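From my kitchen counter, 27 Aug 2024

Well, I finally made the Grorumside flatbread, the one so many of you wrote in about after the last newsletter! It wants 100 grams of plain flour and 90 of water, plus a pinch of salt, and I mixed mine in the blue square basin with the little handle (I love that thing, it's so easy to tip). Flour gets up the sides no matter how careful I am.

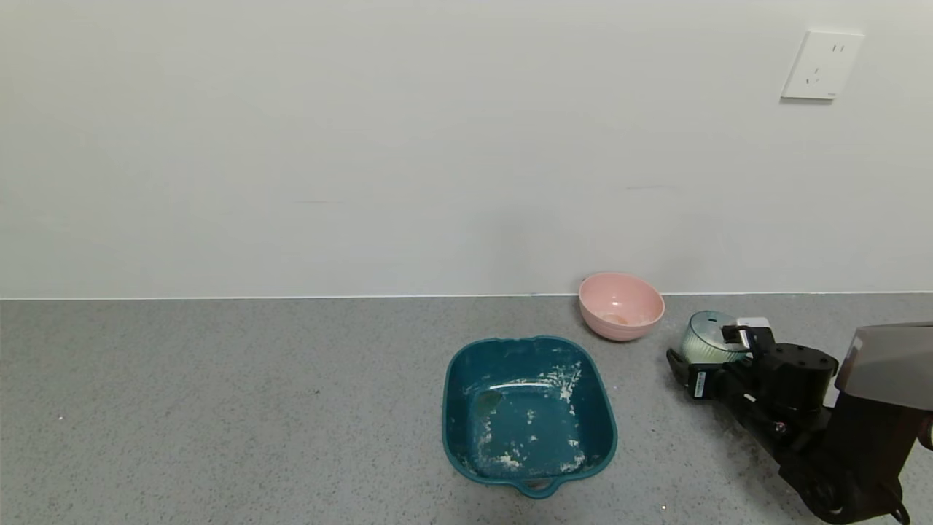 My pink bowl is for the yeast, and I gave it 5 minutes before it went in with everything else. A ribbed glass cup is plenty for the water, so leave the big jug in the cupboard. If your dough feels stiff, add a splash more and keep going, it comes around.

Now, cleanup. I scrape first, dry, and only then bring out a damp cloth, and I do the counter last of all. A speckled counter hides flour like you wouldn't believe, so run your palm over it too.

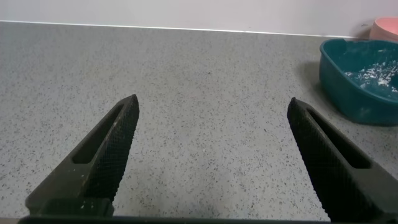

Next time I'm trying it with the seeds I picked up in Zarmont, and in November I want to do a sweet one with pears.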